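Bench Tips: Collecting Demonstrations for a Block-Pushing Arm
Estíbaliz Aranda
Bañuelos Shared Workshop, bench notes
Updated Nov 3, 2023

I was asked to write up what we do at the pushing bench so that new members stop asking me at the sink. Fine. I should say first that I am not sold on the idea that a pile of recorded pushes turns into a clever arm. I have seen it turn into an arm that is very good at one corner of one board. But if you are going to spend your evenings collecting the things, you may as well collect ones that are worth keeping, and most of what goes wrong is plain workshop stuff: a board that creeps, a lamp that moves, a person who gets bored.

I'm assuming you have already done the safety walk-through and know where the stop button is. If you haven't, go do that and come back.

Fix the board before you touch anything else

A board that slides a little with every push is the most common way to ruin an evening. You won't notice it. The recordings will look all right one by one, and then you play the first and the last back to back and the board has wandered a finger's width. Everything the system learned about where the edge is got smeared.

Put rubber shelf liner under it, cut smaller than the board so none of it shows. Clamps are better if you have low ones, but most clamps stick up and the tip will find them. Mark two corners on the table with a fine paint pen. Check the marks when you sit down and again when you get up. Painter's tape at the corners works for one night and then curls.

People tell me the system "should be able to handle" a shifted board. Maybe so. If you want it to handle that, shift the board on purpose, write down that you did, and do it for a whole batch. Drift is a different thing and I don't count it as variety.

Wood boards and glare

We went with maple because it was in the offcut bin and it doesn't throw the light back the way the white melamine did. Don't varnish it. A wipe of plain paste wax is the most I would put on, and even that changes how far a block slides, so if you wax halfway through a set, start a new set. I mean that. In October we had 590 recordings on bare wood and someone helpfully polished the board. The pushes after that overshot, and the person driving had unconsciously adjusted within a few minutes, so now there were two styles of pushing in one folder and no label saying so.

Dust matters too. Brush the board with a dry paintbrush between batches. A damp cloth raises the grain, and then you are sanding.

Pick instructions that somebody could get wrong

The usual exercise is an instruction in words ("push the blue cube to the yellow heart") and a person steering the arm to do it. The temptation is to write ten of these and run each of them over and over. You will get a big number quickly. Big numbers are how this hobby keeps itself going.

What I want from an instruction is that it uses the other blocks. If there is only one yellow thing on the board, "the yellow one" doesn't tell you whether the system knows anything about hearts or hexagons. Keep shapes and colors that overlap: a green star and a red star, a green cylinder and a red cylinder. Then "push the star" is a poor instruction, "push the red star" is a decent one, and "push the red star away from the cylinder beside it" is one I would pay for.

Write instructions on index cards and shuffle them. If the driver picks, the driver picks easy ones. I do it myself.

Scatter the blocks, and then check that you did

Ask anybody to place blocks at random and they will space them out like cookies on a sheet. It's a habit of the hands. Real mess has clumps in it, and bare patches, and a piece shoved up against the back where it's a nuisance to reach.

My method is to shake the blocks in a plastic tub and tip them out from low down, then stand up only the ones that have landed in a way the tip can't push. Leave the rest alone, including anything lying at an odd angle. The Treder arm we use can reach the whole board, but drivers like to work near the middle, and if you let them the blocks end up there by the end of every session.

A layout like the one below is about where I'd like a batch to start. The near half of the board is bare, the tip is already in among the far blocks with a red cylinder nearly touching it, and the red star is tucked behind the rod close to the back edge. Getting that star out without knocking the cylinder takes some thought. A driver who goes straight at it will teach the system to go straight at it.

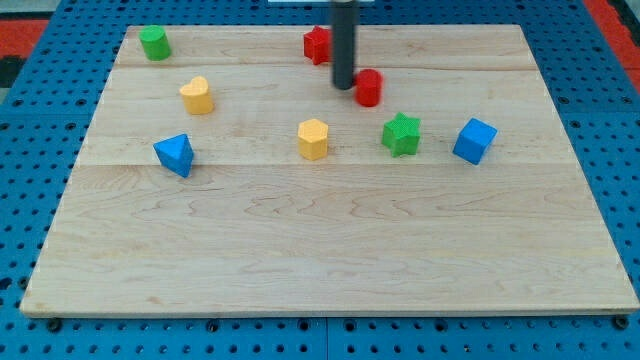

Where you park the tip

Start each recording with the tip somewhere different. This gets skipped more than anything else on the page. If you always begin from the same resting spot, the first second of every recording is the same, and the system learns that first second beautifully and has nothing to say if it wakes up anywhere else. I keep a die in the drawer and roll it for a starting zone. Crude, but the cards and the die together mean I don't have to trust my own idea of random.

Also check how high the tip rides. Too low and it drags on the wood, and you'll see a gray line on the maple after a while. Too high and it rides up on the shorter blocks. I set ours with a couple of playing cards slid underneath, and I check it again if the arm has been off overnight.

Look at where the rod hides things as well. From a camera in front, a vertical rod covers whatever is directly behind it. If an instruction names a block that the camera can't see at the start, keep the recording but put a note on it. Somebody will want to know later why the thing went hunting.

Keep the ugly ones, in their own folder

There are two schools here and I think both oversell. One says throw out every recording in which the driver missed, wobbled or had to go around again. The other says keep everything, the machine will sort it out. Well, it has not sorted it out for me.

I use three folders. Clean: did what the card said, no fuss. Recovered: went wrong, got fixed, ended up right. Bad: didn't do what the card said, or the driver sneezed. The recovered pile is worth more than people think, because when the arm runs by itself it makes small mistakes all the time and somebody has to have shown it what to do next. The bad pile I keep on a separate drive and never use. I can't bring myself to delete it.

Sort at the end of each batch while you still remember. Sorting a week later means watching everything twice.

Short batches

My limit is 3 batches in an evening, and I stop between them to stand up. Tired drivers get lazy in a particular way: they stop lifting around the neighbors and just plow through. If you graph nothing else, graph how long each recording takes. When the times start shrinking late in the evening, that isn't skill.

Swap drivers if you can. Two people push quite differently. One of our members nudges in tiny taps, and I lean on the block and steer. I used to think this was a problem and made everybody copy me. I've gone back and forth on it, and at the moment I let people drive how they like and put their initials on the file.

On the logging software

We use Dilline for logging, mostly since it was already on the bench computer. It does the job. It will also cheerfully record with a camera unplugged, so look at the little preview before the first push of every batch, and then again after lunch. I lost a full afternoon to a loose cable, and there was no warning of any kind.

Name files by batch and card number. Don't name them "good one" or "final."

The lamp we like is a Birnik with a diffuser, clamped to the shelf. Soft shadows are fine. Leave it on the shelf. If you need a light for soldering, take another one.

How many do you need?

This is the question I get most and I don't have a good answer. You will read confident figures. I've tried it at roughly 200 recordings and again at 743, on the same board with the same blocks, and the larger set was better at the things it had already been shown and no better that I could see at a new instruction. That may say more about my cards than about the method. It did make me stop chasing the count.

What I do now: hold back a stack of cards that never get recorded. When you think you have enough, run the arm on those. If it does badly, look at what the cards have in common and collect that, even if it's a dull thing like blocks at the back edge. Then hold back some new cards, as the old ones are used up.

And write down the failures in the same notebook as the successes. I have been to enough demo nights where the arm did one push, everybody clapped, and the board was reset by hand to exactly where it had been.

Putting the bench away

Blocks in the tub, tub on the shelf, count them against the list on the lid. Cover the board with the old pillowcase. Power the arm down from the switch on the controller and leave the wall plug alone. If the board marks don't line up when you leave, say so on the clipboard, with your initials and the batch numbers it might affect.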